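Subject: Re: [arm-sim] Which gripper for small pieces?

Hello Arif, and hello everyone - one picture first, then my answers under your own headings. 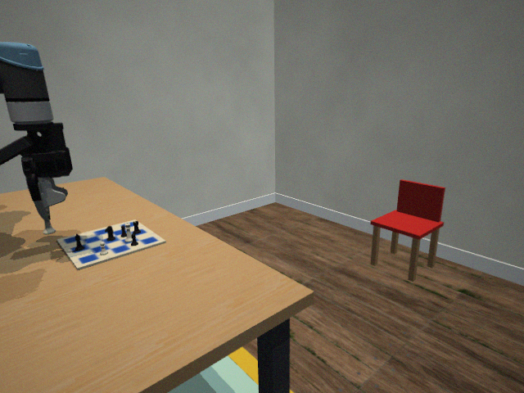
Fingers

On 3 May, Arif Gamage wrote:
> We're torn between the slim finger and the wide pad for the
> chess task in Verkora. Has anyone tried both on the small board?

We have, and I'm very glad you asked! I gave each of them 19 runs in the simulator, and I'd go for the slim one. With the knight and its neighbours bunched up on the right the way they are, the wide pad knocked something over in 13 of its runs, and the slim finger in 5. It is slower to line up, I'm afraid, but I've grown rather fond of it.

Controller

I kept the Weerasinghe controller on its usual settings for both, so the comparison ought to be fair. Do lower the closing force before you start - I forgot, and lost a whole morning to it.

If Pritham would like the logs, just shout and I'll put them on the Ernulau share.

All the best,
Anoma Siddiqui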